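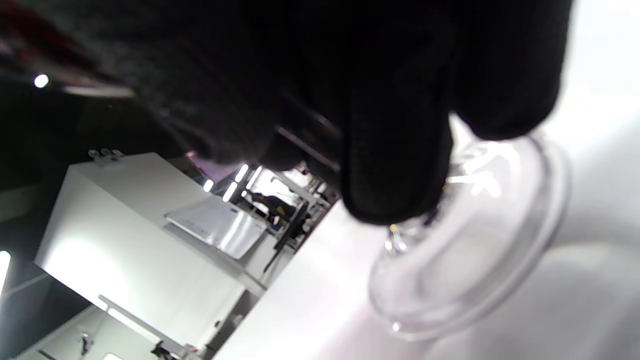 Handling and Cleaning Clear Glassware
Reading time: 2 min

Most breakage at the sink starts at the rim. A rolled lip is thicker than the wall below it and tolerates light contact, but it still should not carry the full weight of a filled vessel. Support the base with the second hand whenever there is liquid inside.

Gloves. Fabric gloves are fine for dry glass and leave no fingerprints. They lose grip once damp, so change to rubber for washing. Turn cuffs down before starting — a loose cuff will catch a neighboring piece.

Washing. Use hot tap water and a small amount of unscented detergent. Let cold glass reach room temperature first. Wash one piece at a time and keep metal utensils out of the basin. Rinse twice.

Lime film. Mix one part white vinegar with two parts water, fill past the film line and leave for 17 minutes. Heavy deposits need a second fill. Do not scrub with powder; fine scratches hold scale and the film returns faster.

Drying. Invert on a folded cotton towel for 10 minutes, then stand upright to finish. Glass left upside down on a hard counter traps moisture and can develop a ring.

Inspection. Hold the piece against a strong side light and turn it slowly. Chips show as a sharp, fixed glint; a water spot wipes off. Discard anything chipped at the lip.

Storage. Allow 75 mm of clearance above the tallest piece. Do not nest flared shapes — they wedge. Line shelves with thin felt and replace it every January.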